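Gramport Notebook
Home | Notebook | Rigs | Tasks | Datasets | Contact
Print this page | E-mail this page
Search this notebook Go Advanced search

Oct 15, 2026

Veda rig, table clearing task, second block.

Got to 48 good episodes before lunch, 11 thrown out. Running total for the task is now 774, counting the ones from the old gripper fingers. Not sure we should be counting those. Have tagged them oldfing so they can be dropped with one filter if training looks odd.

Why the 11 went:
– four where the leader arm lagged and I overcorrected. You can see it in the joint plots, big sawtooth at the wrist
– three where I forgot to press start until the arm was already moving
– two with a dropped depth stream (same port as last time, have moved it to the other hub)
– two where I just did something daft, picked up and put down the same thing three times. Don't want it learning that

Teleop still too quick on the approach. Everyone does it, me included. The last bit before contact wants to be slow and steady, and if you rush you get about-turns in the action chunks and the policy copies them faithfully. Have put the speed cap down a notch in the Veda config. It feels like wading at first but the traces are much cleaner. Please leave it there until the end of the block.

Evis (labelling tool) crashed twice on export. Both times it was the episodes with an apostrophe in the task sentence. Use plain words, no apostrophes: "pick up the mug", "fold the sleeve in", "put the wrapper in the bin". Keep to the wording sheet. I found five diferent ways of saying bin in the last batch and it makes the language side messy for no benefit.

Calibration check at start of day, fine. Checked again after the table got nudged, not fine, redid it. Took 76 frames with the board, error back to where it was. If you knock the table, redo it, even if it looks ok by eye.

Trained a quick one overnight on everything up to the last batch. Goes to the mug nicely. Hopeless on cloth – hovers, closes on air, goes home. Grasp point for cloth is all over the place between operators. Some of us pinch the nearest fold, some go for a cuff or hem. Suggest cuff or hem first where one is showing, nearest fold only if not. Will write it on the board.

Bouvier lot want the cloth subset by November. Should manage if we keep this pace, but they also want failures left in and flagged, so don't delete, mark as fail and add a word on why. I'd been deleting. Stopped now.

To do
– new tape on the pedal, it slides
– back up to the second drive, then check the copy opens
– ask about the wrist cable, getting stiff
– wording sheet v3, add plate

Starting layouts need more mess in them, that's the main thing for the next block. Too many of the early episodes have everything spread out with clear gaps, so the policy never has to choose an order. Want clothes running up against the small stuff, and at least one thing going over the side. The present layout is closer to it: coral sweatshirt draped off the edge of the table and right up against the white scalloped one, navy thing bunched up along the back, crumpled wrappers either side of the mug. The coral cuff is showing so go for that first. Two wrappers that look much alike is useful too, say which one in the task sentence (left of mug, right of mug) or the label means nothing. Mug handle should be turned between episodes, we've got far too many with it facing one way. Shuffle everything properly every fifth go, small nudges in between, and write the layout number in Evis before you start, not after.
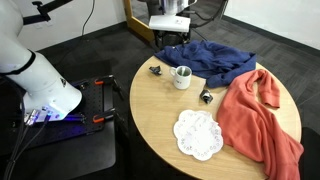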